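Zumorby sorting study: progress report to the Hinlow fund
June 2, 2019

The grant asked whether a two-handed robot learns to sort parts faster if its demonstrations are cut into short pieces before training. We can now say yes, with the caution appropriate to a result that arrived on schedule.

We recorded 220 demonstrations of moving parts between bins and belt. The Su method cuts each one wherever either hand changes direction. Trained on the pieces, the controller needed 10 hours to reach the success rate that whole recordings gave us in December, after a fortnight of training and one replaced power supply. The power supply is in the budget under "consumables", a word we feel it earned.

Two problems remain. The thumb still closes early on small dark parts, and the Zirkanard software logs this as a success. We have asked for a fix and received a newer manual.

Both hands over the blue bins at the sorting station, conveyor behind:

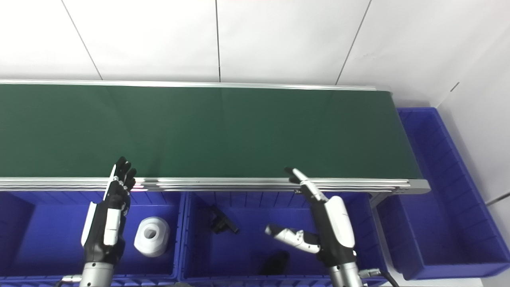
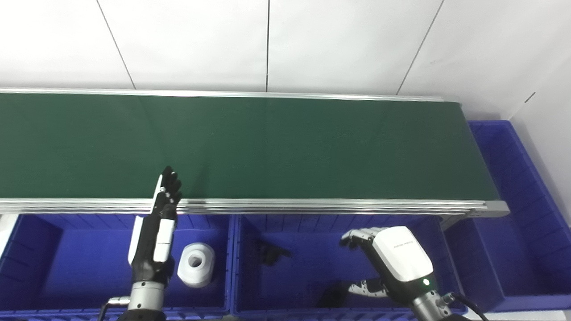 Filed under: Progress reports

Next period we will repeat the comparison with the belt running, which the original proposal describes as "straightforward". We would like to keep 2 days of the workshop allowance for it. No change to the total is requested, and the revised timetable is attached.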